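How a parcel finds its way to your door

Posting a parcel looks simple. You wrap it up, write the address on it, hand it over, and a day or two later it turns up at a house in another town. In between it has usually been in at least three vehicles and through two big buildings, mostly at night when you were asleep.

To see how it works, we will follow one parcel. Tania Khondokar lives in Natton and has knitted a scarf for her uncle, who lives by the sea in Kosedham. The two towns are 300 kilometres apart.

Weighing and measuring

Tania takes her parcel to the counter of a shop called Begum, which sends and receives parcels as well as selling newspapers and milk. The first thing that happens is that the parcel goes on the scales. A heavy parcel costs more to send than a light one, because there is a limit to how much weight a van is allowed to carry.

Size matters too. A box of feathers weighs very little, but if the box is as big as a fridge it takes up room that could have been used for lots of smaller parcels. So big, light parcels can cost as much to send as small, heavy ones.

Tania's scarf weighs 876 grams with its wrapping. It is a very long scarf.

The label

Next, the shop prints a label. It has the address on it in ordinary writing, and it also has a barcode, a row of black stripes with white gaps between them. Some of the stripes are thick and some are thin. The pattern stands for a number, and no other parcel travelling at that time has the same one.

A barcode is read with a scanner. The scanner shines a light on the stripes. White bounces a lot of light back and black bounces back hardly any, so the scanner can work out the pattern and turn it into the number. A computer then looks up the number and finds the address that belongs to it.

Every time the parcel is scanned, the computer makes a note of the place and the time. That is how people can look up a parcel and see where it has got to. It isn't being watched all the way along. The computer only knows where it was last scanned.

The postcode

The most useful part of an address is the postcode. In the UK, a postcode has two halves with a space in the middle. The first half tells you which part of the country the parcel is going to. The second half narrows it down to a street, or part of a street, or sometimes one large building.

Before there were postcodes, sorters had to know a great many place names by heart. This was hard work, and there are plenty of villages in Britain that share a name with another village somewhere else.

The sorting centre

At the end of the afternoon a van collects all the parcels from Begum and takes them to the sorting centre at Vellis. Vans come in from dozens of other shops as well.

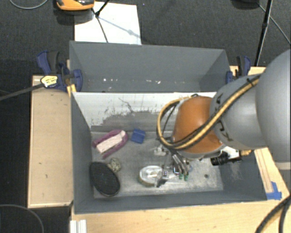
Sorting happens in stages. Think of tidying a bookshelf. You could look for the exact place for every single book straight away, but it is quicker to make big piles first - animals, stories, space - and then put each pile in order. Parcels are sorted in the same way. At Vellis they are only split up by the part of the country they are going to. Nothing is sorted by street yet.

Américo Falcão is the night manager at Vellis. His busiest time begins at 11 o'clock, when most of the lorries are waiting to be filled. "Each lorry has a time it must leave," he says. "If a parcel misses its lorry, it waits for the next one, and that might be tomorrow."

In November the building gets even busier as people start sending presents.

Through the night

The lorry to Kosedham drives in the dark, when the roads are quieter. A lorry holds far more than a van, so it makes sense to use one for the long part of the journey. Vans are better for the last part, on narrow streets where a lorry would get stuck.

At the local depot the parcels are sorted again, this time by street. They are loaded into the van in backwards order. The last parcel to be delivered goes in first, at the far end, and the first one to be delivered goes in by the doors.

At the door

The driver scans the label one more time and rings the bell. If there is no answer, the parcel may go to a neighbour or back to the depot until someone can collect it.

Tania's uncle was in. He put the scarf on in the hallway and it reached the floor on both sides.

Words to know

Barcode: a pattern of stripes that stands for a number.
Depot: a building where vans are loaded and unloaded.
Scanner: a machine that reads barcodes using light.
Sorting centre: a large building where parcels are grouped by where they are going.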